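Tatsuya Iwasaki, Ebony Tawhiri
January 7, 2025

# Dividing a Shared Work Table with Tape

## 1. Purpose

The Katene study room has one large table used for both meals and drawing work. Our project tested whether a taped layout would help people keep plates away from paper. We compared a bare table with a table divided by two crossing lines.

## 2. Method

Each condition ran for five days. Users were given a one-page sheet stating which area was for food. They received no other reminders. At closing time we logged every item left outside its area.

Tape was chosen over paint so that the layout could be removed at the end of the term. Before taping, the surface was wiped and left to dry for an hour. The long line was laid first and pressed down from one end to the other. Lines were placed by eye, without a square.

## 3. Results

We logged 367 items over the full test. Most of the misplaced items in the taped condition were cups and pens set down close to a line. Plates were misplaced less often than on the bare table. Seven users filled in the comment form, and two of them asked for labels in each area.

## 4. Layout

The lines are dark blue on a grayish-taupe top, which gave enough contrast to read from a chair. They do not meet at a true right angle, so the areas differ in shape. A round white plate was used for the placement checks.

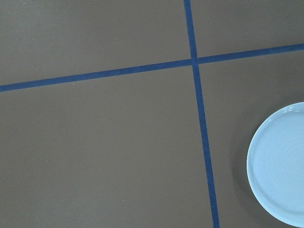
## 5. Remaining Work

- Repeat the test in July with labeled areas.
- Lay the second line with a square and compare the logs.
- Check the top for tape residue after removal.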